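Notes > Small Pleasures > Snacks

The yellow box on the round table

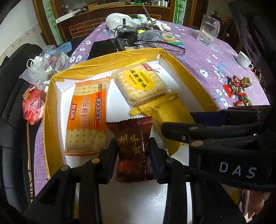 Chicken soup crackers, salted egg yolk biscuit, and the dark brown candy.

In May my neighbour Serena came back from a visit to her sister and brought me a bag of snacks, all wrapped one by one. I don't have a proper snack bowl, so I use an open cardboard box with a yellow-gold rim. It has a white floor, and every packet looks brighter on it.

I can't read Chinese, but Serena wrote me the names on a paper. The orange packet is soda crackers with chicken soup flavour. I was suspicious of this one. It tastes like a mild stock cube, in a good way, and I ate 2 with my tea before I noticed. The one with the round yellow label is salted egg yolk. It is sweeter than I expected and a little sandy on the tongue, and it makes many crumbs.

The dark brown candy with the gold characters was the last thing I tried. My favourite colour of wrapper, but I am still learning to like the taste.

My rule is that the box holds only a few things at once, and I fill it again at 7 in the evening. The big bag stays on the top shelf of the cupboard, where I need a chair to reach it. When Pentti comes for cards the rule is forgotten and the box must be filled twice.

If somebody knows a shop in Clarnside that sells the egg yolk ones, please write to me. Serena's sister lives too far away for my appetite.

Filed under: Tea and biscuits, Gifts from neighbours

Contact | Copyright Aino Aaltonen | Back to top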